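Imard Shared Workshop — Fault Log
Ticket: Arm on the double table, gripper lets go of sandals
Status: Open, parts on order
Opened: 23 January 2022
Project: Mornero (desktop arm, shoe tidying)

Problem as reported

The arm picks up a slide sandal from the table, lifts it, and loses it partway to the rack. It happens more with the strap held near the side than in the middle. The base doesn't shift and the controller shows no error. The software believes the gripper is closed the whole time.

Second problem, possibly related: the wrist twitches when the arm is holding a pose with nothing in the jaws. You can hear it from the next bench.

Setup

Arm is the Mornero build, second version, black brackets with the orange printed parts at the base. Controller board is the Doden, firmware left as it came. Power is the Chávez bench supply. The job is to take two pairs of slides, 4 sandals in all, and put them on the white plastic shoe rack. The rack stays on the left half of the table and the arm works from the near side.

I picked slides because the strap gives the jaws something to close on and they don't have laces. The grey pair has a bear on the strap and the white pair has dogs, so it's easy to write down which one was dropped.
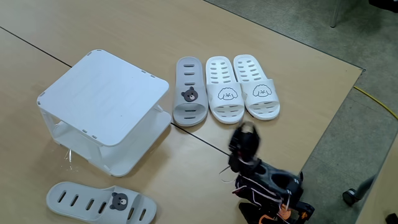 Step 1. Check the power

Put a meter on the supply terminals and ran the arm through its full reach. Voltage held steady at the supply. Then moved the meter to the far end of the servo lead, at the wrist, and ran it again. There it sagged each time the shoulder started to move. It came back quickly, but the twitch lined up with the sag.

Swapped the thin lead for a heavier one. The twitch got smaller but didn't stop. Left the heavier lead on.

Step 2. Check the gripper servo

Took the gripper off and ran the servo bare. It went to both ends of travel with no grinding. Put it back on and closed the jaws on a folded piece of cardboard. I could pull the cardboard out with two fingers, and I shouldn't be able to.

Looked at the horn. The screw was tight but the horn had a little play on the spline, enough to see the jaw tips move when I rocked them by hand. There is no spare horn in the drawer. One has been ordered and should be here in February.

Step 3. Change the close command

The close position was set so that the jaws just met with nothing between them. With a strap in there the servo stops short and doesn't push very hard. Set the close position further in and added a wait of 300 milliseconds before the lift, so the jaws have time to settle.

Drops were fewer after this. The servo case was warm at the end of the session, so I don't want to go any further in than this without some kind of limit on the hold time.

Step 4. Slow down the lift

The lift was running at full speed. Cut it to 35 per cent. The sandal swings less on the way up, and most of the late drops had been happening at the top of the swing. Left the speed alone for moves with empty jaws.

Step 5. Change where it grips

The old grip point was on the side edge of the strap. Moved it in, so the arm comes down over the strap with the sandal lying lengthwise to it. It needs the sandal to be fairly straight to start with. One lying sideways still has to be turned by hand, and I haven't written anything for that yet.

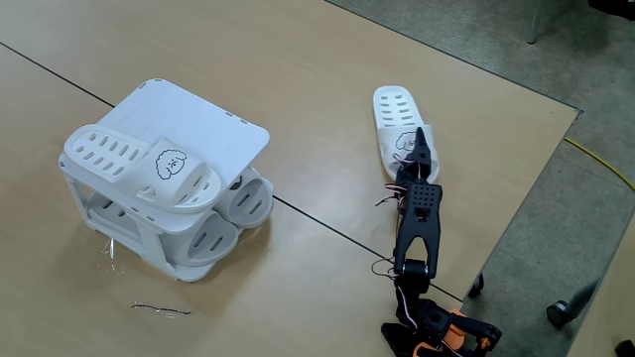 Gripper over the strap of a white dog slide, with other slides on the rack.

Results so far

Ran 4 sets after Step 5, sandals put back on the table by hand between sets. No drops with the white pair. One drop with the grey pair, and it let go early in the lift, before the arm had turned towards the rack. My guess is the play in the horn, but I can't show that until the new one is fitted.

Placing is a separate matter. The top shelf is fine. The lower shelf is tight — the forearm comes close to the edge of the top panel on the way in, and I had my hand on the power switch for every one of those.

Still to do

Fit the new horn and repeat Step 2 with the cardboard.
Tie back the servo wires near the gripper. They loop out quite far and could catch on the rack.
Mark the rack position on the table with tape. Please don't move the rack if you use this table in the meantime.
Put a time limit on the hold so the servo doesn't cook.
Work out a turn move for sandals lying sideways.

Notes for anyone using the arm before this is closed

Keep the lift speed where it is. The old settings are saved on the workshop laptop under the project name with "old" on the end, so load those if you need to compare, and put the new ones back afterwards. Switch the supply off at the wall when you leave, as the arm will hold its last pose otherwise and the wrist is still twitching a bit.

Will update when the horn arrives.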